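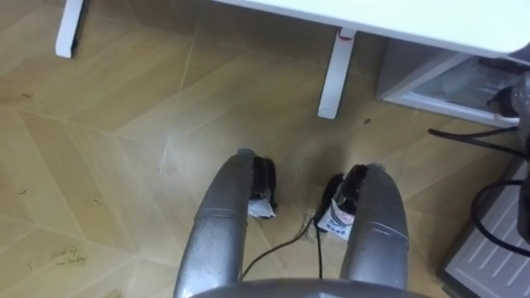 Trevach Open Day recordings

README

Recordings made during the robot demonstration at the Trevach open day in August. Visitors watched a two-armed robot, run by an operator from Rimau, handle small labelled objects at floor level. The demonstration ran three times on the Tuesday.

Contents

744 episodes, in 19 folders. Each folder covers one sitting by one operator. An episode has video from the head camera, the joint positions of both arms and the opening of each gripper. Sound was not recorded.

task.txt: the instruction given to the operator
head.mp4: head camera video
arms.csv: joint and gripper readings
notes.txt: remarks typed in afterwards, often blank

Setting

The floor is a wood-look herringbone pattern with a sheen, and it reflects light in places. There are black cables lying on it. A white table stands in front of the robot. Nothing was tidied between sittings, so the background is cluttered.

Known problems

Label text is often too small to read in the video. Do not use this set for reading tasks.
In folder 7 the left gripper readings lag behind the video.
Folder 12 has no notes files.
We planned for 1000 episodes. The last sitting was cut short when the hall closed at 4 pm.

Use

Free for teaching and research. Please credit Dollex and Trevach. The conversion script was written for the Zapata set and expects its folder names, so change the path on line 3 before running it.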